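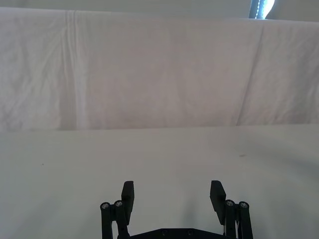 Ticket 2692
Subject: Tabletop reads grey-blue against backdrop cloth
Opened by: Štěpánka Vaněk
Location: Dekadholm, photo room
Priority: normal
Status: closed

Reported
White tabletop photographs with a faint bluish-grey cast. Surface is matte and should come out neutral. Soft grey shadow also present on the near part of the table, fading towards the back. Cloth is hung behind as usual. Fault noticed in February after the Kollel lamps were fitted.

09:20
Wiped tabletop with a damp cloth and mild soap, dried with a lint-free towel. Test shots before and after show the same cast. Residue ruled out.

09:45
Checked white balance. Preset was still the one saved for the old lamps. Took a new reading from the grey card laid flat in the middle of the table. Cast reduced but still present on the left half.

10:10
Window blind on the right was open by a hand's width. Closed it fully and repeated the reading. Left and right halves now match. Cause of cast: daylight mixing with the lamps, plus the old preset.

10:40
Shadow. Switched lamps off one at a time. Shadow goes when the overhead lamp is off, so it comes from that one. Raised the overhead by 20 cm and refitted the Vrabec diffuser, which had slipped out of two of its clips. Shadow edge softer, still visible at normal exposure.

11:15
Moved the front lamp back and turned it down one step. Shadow acceptable for catalogue work. It will not go completely with the present ceiling height.

11:30
Backdrop cloth. Ironed the lower hem and rehung it from the Buter rail. Reading at the centre of the cloth is 238 on all three channels. Tabletop is within 5 of that at the same exposure.

Resolution
New preset saved as slot 2. Blind to stay shut during shoots. Diffuser clips are worn, replacements ordered under a separate ticket.

Comment, Š. Vaněk, 14:05
Retook the morning's failed set with slot 2. Colour is fine. Please label the old preset or delete it.

Reply, 14:20
Old preset deleted. Closing.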